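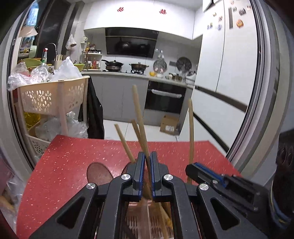
Wooden chopsticks and a spoon in a pink holder on a red speckled worktop.

Plultudberg council wants kitchens to save it money, and has picked food waste as the place to start. From July, according to the notice put out on 2018-09-17, every household in the town will get a lidded caddy for scraps, and the ordinary bin will be emptied every other week. The council calls this an improvement in service. Residents who have just learned that half their bin rounds are going may call it something else.

The work goes to Wedis, the firm that already runs the town's bottle banks. It will collect the scraps, take them to a plant at Okon and turn them into compost and gas. A trial on the Swati estate covered 700 homes and is described in the notice as "a clear success". How clear is hard to say. The summary runs to 2 pages, one of them mostly a map, and gives a single figure for the weight of scraps collected: 2,853 kilos. It does not say over how many weeks. It does not say how many homes put a caddy out more than once, or how much of each load was thrown away because somebody had put a plastic tray in it.

Spread evenly, that total comes to a little over four kilos a home. If the trial lasted a fortnight, that is a decent result. If it lasted three months, most of Swati was using its caddy to keep pegs in. We asked the council which it was and were told that the full report would be published "in due course", a phrase last used in this town about the swimming pool roof.

There is also the matter of what goes in. The leaflet for the trial allowed peelings, bones, tea bags and stale bread. It ruled out oil, packaging and anything wooden, lolly sticks and takeaway chopsticks included, on the grounds that they jam the shredder at Okon. Garden twigs, on the other hand, were fine in small amounts. Several people on the estate wrote in to ask what the difference was.

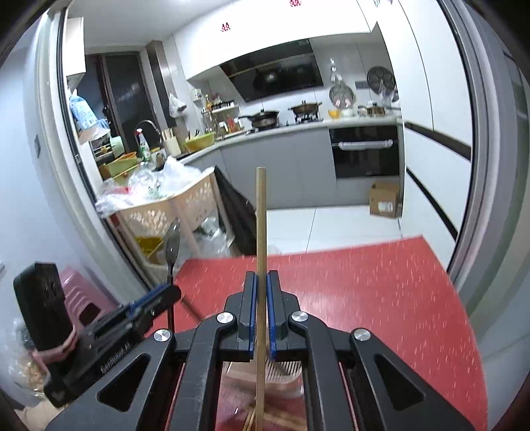 The money is no easier to follow. The council says the scheme will pay for itself within two years through lower landfill charges. That sum assumes that two households in three take part from the first month, and the notice offers no reason to believe they will. It also leaves out the cost of the caddies, which come from a different budget, and of the liners, which residents will be expected to buy once the first roll runs out.

None of this makes food waste collection a bad idea. Plenty of towns do it, and scraps in landfill do real harm. But a town being asked to give up half its bin collections might expect to see the trial results first -- all of them, with dates.

Comments on the plan can be left at the library desk or sent to the council offices in writing. Wedis did not reply to questions about the length of its contract.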